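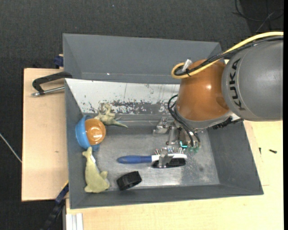
The Long Training Behind a Good Haircut

The cutting floor at Flimusier opens to clients at ten in the morning, but the lights are on well before eight. By then the assistants have folded towels, mixed developer into labeled bottles and taken their places around a row of practice heads clamped to the edge of a long counter. Mekdes Tufa, the salon's director of education, walks behind them without speaking for the first several minutes. She is looking at elbows.

"An elbow that drops will pull the section down with it," she explains later. "The line looks clean while the hair is wet. The client finds the mistake at home, two washes later."

Flimusier is one of a growing number of independent salons that have chosen to extend the period between licensing and a full client book. State licensing remains the legal requirement for anyone who cuts or colors hair for pay. What the salon adds is a second stage, during which a newly licensed stylist works as an assistant, attends a morning class and is assessed in haircutting, color and consultation before taking clients at the regular rate. The program was written to last 18 months. Few people finish it early, and Ms. Tufa does not encourage them to try.

The economics of the arrangement are not simple. An assistant earns an hourly wage and a share of tips, and the salon carries the cost of the teacher, the product and the practice heads. Eyerusalem Tefera, who manages the business side, puts the outlay for each trainee at $3000 a year above wages. She regards the figure as reasonable when set against the cost of replacing a stylist who leaves in the first year, taking a partly built clientele along.

"We used to hire quickly and correct slowly," Ms. Tefera says. "The corrections were made in front of paying guests, and the guests noticed."

Not every owner agrees. Faizal Pattinasarany operates Dandeo, a six-chair salon that places new licensees on the floor within a month. He assigns them to blowouts and simple trims at a reduced price and adds services as their skills allow. In his view, a practice head teaches very little about a restless child, a cowlick or a client who brings in three photographs that contradict one another. He also points out that many graduates leave school with loans to repay and cannot live on an assistant's wage for long.

Ms. Tufa accepts the last point readily. Flimusier raised its starting wage in September and now permits assistants to take clients on one evening a week, under supervision, once the first haircutting assessment is complete. Those evenings fill quickly. A haircut costs $45 and may take twice as long as one performed by a senior stylist, and clients are told so when they book.

Qistina Menon passed her final assessment this year. She recalls the consultation test as harder than anything involving scissors. Each candidate sits with a volunteer who has been given a private set of instructions: one wants bangs but has never styled her own hair, another has been coloring at home with box dye and would prefer not to mention it. The candidate has 8 minutes to establish what is wanted, what is possible and what it will cost. Ms. Menon failed on her first attempt. She had promised a pale blonde in a single visit.

"I wanted her to be pleased with me," she says. "I did not ask what was already in her hair."

Color accounts for the largest part of the second year. Trainees keep a written formula book and must record 100 applications, with notes on porosity, timing and result. Aiman Ismail, a senior colorist who reviews the books, writes his comments in pencil in the margins - usually a question, now and then a single underlined word. He is strict about timing. A toner left on while the stylist finishes a conversation is, he observes, the most common entry in any first book, and his own was no exception.

Other salons have begun to share the expense. Hutapea and Drutanier, two neighborhood businesses too small to employ a teacher of their own, now send assistants to the morning class at Flimusier for a fee. The visitors bring their own shears and take their practice heads home at the end of each session.

At nine thirty Ms. Tufa ends the class. The assistants sweep beneath the counter, unclamp the heads and carry them to the back room. Ms. Menon, whose first client is due at ten, stays at her station to go over the morning's bookings: a trim, a root touch-up and a man who has asked for something shorter and given no further details.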